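Assunto: Re: [garras-lab] Garra Humer x Griden na caixa inclinada
De: Ildikó Halász
Data: sábado, 21 de abril de 2018
Para: lista garras-lab

> Em mensagem anterior, Hajdu escreveu:
> Pessoal, antes de fechar o pedido preciso saber três coisas.
> Primeiro, se a Humer aguenta o ciclo contínuo sem perder o zero.
> Segundo, se a câmera no punho atrapalha a aproximação nos cantos.
> Terceiro, se alguém já rodou isso com o controlador Grudetik ou se
> continuam todos no antigo. A planilha que circulou em outubro não
> separa falha de visão de falha de garra, e assim não serve.

Hajdu,

respondo na ordem.

1. Zero da garra

Rodamos 489 tentativas com a Humer, no mesmo programa de coleta, sem desligar entre blocos. O zero foi verificado no início e no fim de cada bloco com o calibrador de folga. Desvio máximo dentro da tolerância do manual, exceto em um bloco, no qual o parafuso de fixação do dedo esquerdo estava com torque abaixo do especificado. Reapertado, o desvio não voltou. A Griden foi testada antes, com o mesmo programa, e precisou de rezeragem em 2 blocos.

2. Câmera e cantos

A câmera fica ao lado da garra, em suporte branco, e é ela que limita a inclinação do punho perto das paredes. As paredes inclinadas ajudam: a peça tende a escorregar para o fundo plano, onde a aproximação vertical basta. Para peça encostada na junção entre fundo e parede, limitamos a rotação do último eixo para manter a câmera voltada para o centro da caixa. Quem usar outro suporte tem que refazer esse limite.

O chicote de cabos é o outro ponto. A alça precisa de folga para a rotação completa do punho, mas folga demais entra no campo da câmera fixa e encobre peça pequena. Encurtem a alça antes de mexer no limiar da segmentação. 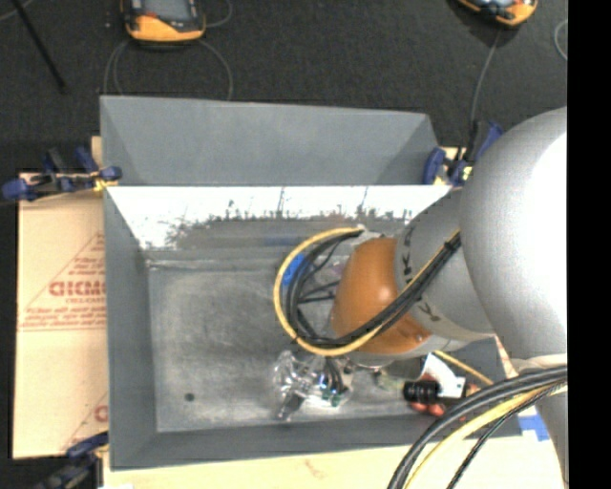

3. Controlador

O Grudetik está em uso desde o início desta série. Observações:

- A latência do comando de fechar é estável. No controlador antigo variava de um ciclo para outro e obrigava a inserir espera fixa no programa.
- A leitura de corrente do motor da garra vem filtrada de fábrica. Para detectar peça presa, desabilitem o filtro; com ele ligado o pico chega atrasado.
- Depois de parada de emergência, a garra volta em estado indefinido. Mandem abrir por completo antes de retomar a trajetória.

4. Separação das falhas

Concordo com a crítica à planilha. Nas 489 tentativas da Humer houve 77 falhas. Reclassifiquei todas pelo registro: 9 são de garra (peça escorregou depois do contato, com pose correta) e as 68 restantes são de visão ou de planejamento. Essas 68 ainda não estão separadas entre si. Para a Griden não tenho registro de corrente, portanto não dá para fazer a mesma divisão, e não recomendo comparar as duas pelo total bruto.

Falta repetir a Griden com o Grudetik e com a gravação de corrente ligada. Se alguém tiver o adaptador de flange da Griden sobrando, me escreva fora da lista.

Ildikó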